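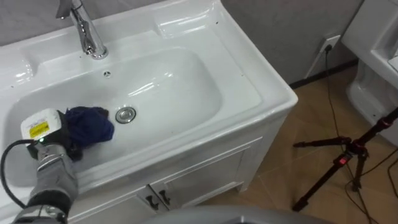
Bathroom sink with a domed drain stopper

Home > Plumbing > Bathroom > Sinks and drains

Print | E-mail
Reading time: 2 min

Sink drains slowly even after cleaning the stopper

My bathroom sink takes forever to empty. I pulled the stopper and cleaned off the hair, but it didn't help much. The tub in the same room is fine. I don't want to pour chemicals down there if I can avoid it. What should I try next?

sturker21

Take the trap off. Put a bucket under it, loosen the two slip nuts by hand and dump out whatever is in there. Mine was packed with old soap. Check the washers before you put it back – if one is flattened or cracked, replace it.

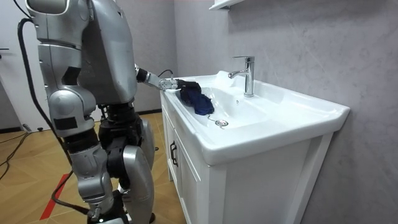 After that, run the water hard for a minute and feel around both nuts with a dry paper towel. A slow drip is easy to miss. If the trap was clean, the clog is farther back in the wall and you need a hand snake. Go slowly at the bend and don't force it.

Irnel

Check the overflow too. Gunk collects in there and it smells. I use a bottle brush and hot water.

Ngui732

Boiling water worked for me, but I have metal pipes. Not sure about plastic.

Sumutach

Posted Sep 30, 2019

Previous | Next | Ask the community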